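Let the students keep the boring task

Every December our department asks what the robotics project group has to show for its term, and every December somebody on the review panel is disappointed by the answer. They want a robot that pours tea or waves at the vice-chancellor. What they get is blue pegs and a white board.

I have supervised the group for two years and I think the board is the best teaching tool we own. The students call it Plesedik, for reasons that were settled before I arrived. The rules fit on one sheet. Pick up a part, carry it to its place, put it in. Two arms, two hands, one board.

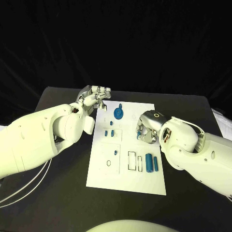 A short peg is a hard thing to hold. Tilt it a few degrees and it catches on the rim. Squeeze too much and it turns in the fingers. First-year students arrive believing that the clever part is the planning, and they spend their first month finding out about friction. No lecture of mine has ever done that so well.

Yakubu Abubakar, who led last year's group, set a target of 300 logged attempts before anyone was allowed to change the control code. There were complaints. By attempt 64 the log had a column for how the part was sitting when the hand reached it, which the students added themselves. They had begun to look at the failures properly. I would have that column over any showpiece.

The usual objection is that employers want to see ambition. Perhaps some do. But a student who can explain why a grasp failed, and show the notes, has something to talk about in an interview. A student whose robot waved once, on a good afternoon, has a video clip.

There is also the matter of fairness. A showpiece tends to belong to the one person who wrote most of it. The board is shared. Anyone can take a turn, read the log and argue with it.

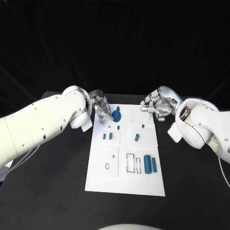
What I would change

I would give the group a second term on the same parts. Twelve weeks is enough to get annoyed with a problem and too short to get good at it. I would also mark the log itself, and mark it heavily, as it is the piece of work that next year's students will use.

The panel can have its tea-pouring robot when the pegs go in.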